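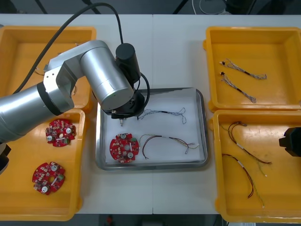
The Last Ferry to Ivstead

Tomoyo Morikawa had the key to her uncle's flat on a string round her neck, the way she had worn her own key as a girl. She held it through her coat for most of the crossing. The ferry took 35 minutes and the heating was off.

It was November and there were few people on board. A man in the next row was eating an egg sandwich. When he had finished he folded the paper very small and asked her if she was going over for the sale.

"What sale?" she said.

"The boatyard. Maruyama's. They're selling the lot."

She said no, she was going to see to some family things. He nodded and looked out of the window, where there was nothing much to see.

Her uncle, Kazuhiro Noguchi, had worked at Maruyama's until he was 70 and had died at 73. In between he had written to her twice. The first letter was about his knee. The second was dated 5 August 2020 and said that he had been clearing out, that there was a tin she should have, and that Akihiko was not to be told. Akihiko was his son. She had meant to write back and had bought a card for it.

The flat was up two flights above a shop that sold wool. Shuk-fan Fung, who ran the shop, came out when she heard the street door.

"You're the niece," she said. "The electric's on a meter. I put some money in."

"You needn't have done that."

"It was dark up there."

Tomoyo went up. There was a bed, made, and a table with one chair. His work boots were on newspaper by the door. She opened the window to let the air in and then shut it again, as the wind was coming straight off the water. In the kitchen she found tea and two mugs, and drank a cup standing up with her gloves on.

She looked for the tin in the wardrobe first, then under the sink, then on top of the kitchen cupboard, where she had to stand on the chair. It was behind a box of light bulbs. It had held biscuits once. She sat down at the table with it and did not open it for a while. 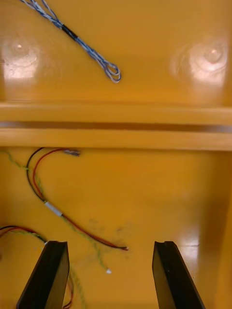
She was still sitting there when somebody knocked. It was Akihiko. He had put on weight and he was wearing a tie.

"I didn't know you were coming today," he said.

"I said the weekend or before."

"Did you? I must have missed it." He looked at the tin. "That's where he kept his fuses."

"Is it?"

"It was when I lived here."

She could have put it in her bag then. She thought about the letter, which was in her coat pocket, and about the long walk back to the ferry with him beside her. She took the lid off.

Inside was a bank book for an account with 983 pounds in it, in both their names, Tomoyo's and Akihiko's. Under that was a photograph of two children on a slipway, squinting. The boy was holding the girl by the hood of her anorak.

"You were always going in," Akihiko said. "He told me to hang on to you."

"He told me not to tell you about this."

"Well, no. He'd have wanted to do it himself." He pulled at his tie until it came loose and put it in his pocket. "He was going to have us both over. He kept putting it off till his knee was better."

There was only the one chair, so he sat on the bed. She filled the kettle again. He asked what time her boat was and she said the last one, and he said they ran late this time of year, Severino Llorente would hold it if he saw someone on the road.

"Does he take sugar? Did he, I mean," she said, with the cupboard open.

"Three," said Akihiko. "I'll have the same."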